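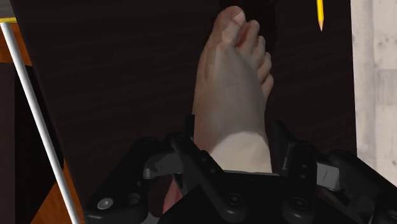 Unit 4. Pacing in the 10,000 meters

In a track race of 25 laps, the runner must decide how to spend a limited amount of energy. In this unit we look at the even pace and the fast start.

Even pace means that each lap takes almost the same time. For a runner from the Kavmont club who wants to finish in 30 minutes, one lap is 72 seconds. If the first laps are done in 64 seconds, the runner gains eight seconds per lap, but the cost comes later, usually after the middle of the race.

The fast start is still used. In a small group it can break contact with the others, and they must then run without shelter from the wind.

Please remember the difference between pace (time per distance) and speed (distance per time). In the last test many students mixed them.

Reading before next class: Cifuentes handbook, page 319, the table of lap times.

Homework: take the results of the Umeck meeting in August, choose one runner, and draw the lap times as a line. Write two or three sentences on where the pace changes.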